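Apuntes de la sesión 4 – recogida de demostraciones con pinza de mano. Versión del 29/09/2022.

## 4.1 Planteamiento

El aprendizaje por imitación requiere pares observación–acción. En la teleoperación las acciones se leen de los codificadores del brazo. Con una pinza de mano hay que reconstruirlas a partir del vídeo y de la trayectoria estimada de la herramienta. El coste por demostración baja, pero la calidad de la estimación de pose pasa a condicionar todo el conjunto.

En las prácticas se utiliza el conjunto Lobo, con 1.199 episodios válidos, procesados con la herramienta Reta.

## 4.2 Definiciones

- **Episodio:** grabación continua de una sola ejecución de la tarea.
- **Observación:** imagen de la cámara de la pinza en el instante *t*.
- **Acción:** pose relativa de la herramienta entre *t* y *t + 1*, más la apertura de los dedos.
- **Episodio válido:** el que conserva la estimación de pose de principio a fin.

## 4.3 Protocolo de grabación

1. Calibrar la apertura: cerrar y abrir los dedos por completo cinco veces.
2. Grabar un recorrido lento del espacio de trabajo para construir el mapa. Conviene incluir fondo con estructura – estanterías, mobiliario, barandillas – y no solo el tablero.
3. Comprobar el encuadre. Los dos dedos y sus almohadillas deben quedar en la imagen, con la mesa detrás. En la vista siguiente se distingue además un marcador fiducial, impreso en el cubo blanco colocado sobre el dispositivo gris.

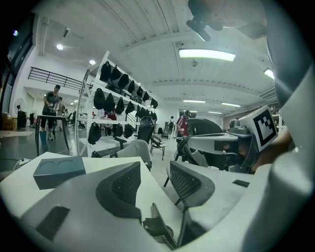

4. Grabar los episodios en bloques de 100. Entre bloques se cambia la posición inicial de los objetos y se anota la disposición.
5. Descartar los episodios con pérdida de seguimiento. No se interpolan los tramos perdidos.

## 4.4 Partición de los datos

La partición se hace por entorno, nunca por fotograma. Se reservan 300 episodios del entorno Clernon para evaluación. Los episodios de un mismo bloque permanecen en la misma partición.

## 4.5 Entrega

Informe breve con la tasa de descarte por bloque y la causa de cada descarte. Plazo: octubre, antes de la sesión 5.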